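Chapter 4
Reading a Rock You Can Stand On: Marble, Limestone and What Heat Does

What you need before starting: Chapter 3 (layers), the acid test from the lab section, a hand lens. Skip the box on crystals if you've had chemistry.

Start with a quarry. Skirkcombe, north face, early January, frost on the benches. Rigoberto Contreras ran the student survey there and logged 1,143 hand samples over one field season. Of those, 802 were marble. The rest - limestone, a bit of slate, mud nobody wanted to carry back down.

Marble and limestone are the same stuff, chemically. Calcite, mostly. The difference is history. Limestone gets buried, gets hot, gets squeezed, and the little calcite grains grow into each other until the old shells and layers are gone. New rock. Same recipe. No melting, students always write melting on the test. If it melts it's igneous and you are in the wrong chapter.

So where do the streaks come from? Pure limestone makes plain white marble. Most limestone isn't pure. Clay, iron, sand, a bit of organic muck. Iron gives pinks and tans and browns, carbon gives gray. When the rock is squeezed those impurities get smeared out into bands, and later on cracks open and fill with new minerals. Both get called veins in the stone trade. Geologists only mean the second kind.

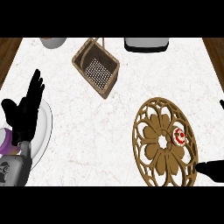

4.1 Veins and bands

Quick way to tell them apart. A band bends and fades. A true vein has edges, and it cuts across whatever was there first. Cutting matters - the thing that cuts is younger than the thing it cuts. Same rule you used for faults in Chapter 3, go back and reread it if it's fuzzy.

Nadine Khasawneh mapped the veins on one wall at Skirkcombe for her thesis. 65 of them, three sets. The oldest set (she named it Mackay, after her street) runs nearly flat. The second, Steveno, cuts Mackay at a steep angle. The youngest, Fidel, cuts both. Her notebook sketch is Figure 4.2 and you should copy it by hand before reading on. Label the ages. Dont trace.

Kitchens are a decent place to practice if there's no quarry near you. Look for one line crossing another and ask which came first. Polished stone makes this easier than a broken face does, the contrast is better and the grains aren't throwing light everywhere.

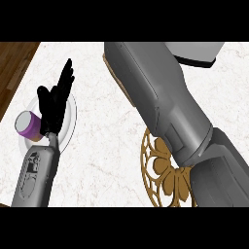 One warning about slabs. A slab is a flat cut through a solid, so a vein that looks thin may be a sheet cut straight across, and a wide blotch may be that same sheet cut at a low angle. You cant get true thickness from one surface. You need two faces, or the angle of the cut.

Also color fools people. Pink doesn't mean hotter and brown doesn't mean older. All it gives you is a hint about what was in the mud.

Terms to know by 4.2: calcite, recrystallize, impurity, band, vein, cross-cutting. Bring the acid bottle next time, and goggles.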